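Home & Laundry | 3 min read

The small-loads experiment

18/04/2020

Hello again from Prustadside! Last time I promised you something cheerful, and what you're getting is washing. I've been doing everything in one enormous weekly load for years (towels, jeans, the lot) and wondering why my dark tops go bobbly. So for the past 18 days I've been sorting by colour and keeping every load small — blacks and teals together, nothing heavier than a shirt. 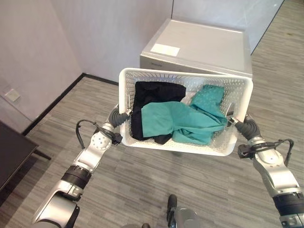 A plastic basket with holes in the sides is my favourite thing for this, as you can rinse it out in the bath and it won't snag a sleeve the way my old wicker one did. I bought 2 from Mavmont and I'd happily have had a third. Fill it no higher than the rim and you've got a load that has room to move about in the drum.

Do check pockets before anything goes in. I found a whole packet of tissues last week, sadly after the spin.

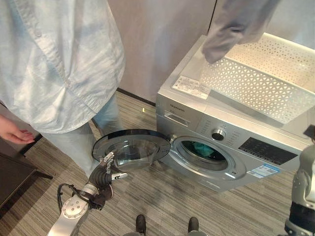 I've also got into leaving the door open between washes, and wiping round the seal with an old flannel. It takes me four minutes with a cup of tea waiting, and that musty smell has stopped bothering me. Several of you wrote in to recommend Pundetti soap flakes, so I'll be trying those in May and will report back — fingers crossed they dissolve at thirty!

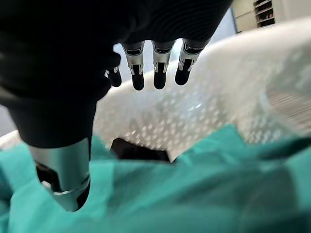
White basket on a teal cloth.

Send me your own sorting rules, however odd. I'd love to print six of them next time.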